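Re: [filmsoc-list] Clumeck on DVD, and the ending
16/09/2019

On the question of the two cuts, I have both discs here and watched them back to back over the weekend, so I can answer most of what was asked.

> I picked up the Nistonberg disc of Clumeck and the running time on the
> case doesn't match what I have written down from the theater. I remember
> a long conversation on the ferry before he goes back to the house, and
> it isn't on my copy. Did I imagine it? Also, does anyone know if the
> ending was changed? In my memory the brother gets out of the car. On the
> disc he just sits there and the credits come up. I'd like to know before
> I suggest it for the December screening.

You did not imagine the ferry. It is in the theatrical cut from 2000 and it runs almost 7 minutes. The Nistonberg disc is made from the shorter export version, which the distributor put together for television, and the ferry conversation is the biggest single thing that was dropped. The Phetsri disc has it. It is an older transfer and the picture is softer, with some flicker in the night scenes, but it is the whole film.

For anyone who hasn't seen it, Clumeck is about a loss adjuster who is sent back to Hedthorpe, the town he grew up in, to look into a fire at a boatyard. The claim is large and the owner is his older brother. He should turn the job down and he doesn't tell his office why he ought to. Most of the film is him going from house to house asking people simple questions and getting polite answers. The fire itself is never shown.

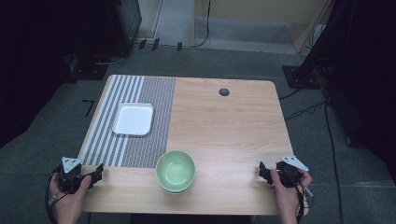
The ferry conversation matters because it is the one time he says out loud what he thinks happened. He says it to a woman who is a stranger to him, and she doesn't seem very interested. Without it, the last half hour plays differently. On the short version you can take him for a man who is still looking for the truth when he goes back to the house. On the long version he already has it and is deciding what to write down. I prefer the long version for that reason, though I will admit the short one moves better and I wasn't bored for a minute of it.

As for the ending, both discs have the same one. The brother stays in the car. He puts his hand on the door, there is a cut to the adjuster at the kitchen window, and when it cuts back the hand is on the wheel again. My guess is that this is what you are remembering. The door does make a sound under the window shot, and on a theater system it would have been loud enough to make you think he had opened it. I played it several times and I still couldn't tell you if it opens.

There are other differences, none of them large. The short version loses the second visit to the insurance office and trims the dinner with the neighbors, so that the wife's remark about the paint comes out of nowhere. It also puts music over the drive into town, where the long one has only the engine and the wipers. I thought the music was a mistake. The titles are different too, white on black on the Nistonberg and over the harbor on the Phetsri.

Subtitles: the Nistonberg ones are better. The Phetsri subtitles are readable but they translate the nickname differently in different scenes, and a person seeing the film for the first time could think there are two men being talked about. If we show that disc, it would be worth saying a word about it beforehand.

Extras, in case it affects anyone's decision to buy. Nistonberg has a 13 minute interview with the director, mostly about finding the boatyard, and a trailer that gives away far too much. Phetsri has nothing except a page of production notes folded into the case.

For December I would go with the long cut in spite of the picture quality. I can bring the Phetsri disc to the next meeting if someone wants to try it on the projector first. It has a scratch near the outer edge that my player doesn't mind, but the one at the hall is older and fussier, and it stopped dead on a disc of mine last winter.

I'd be glad to hear from anyone who saw it in the theater and remembers the car door one way or the other.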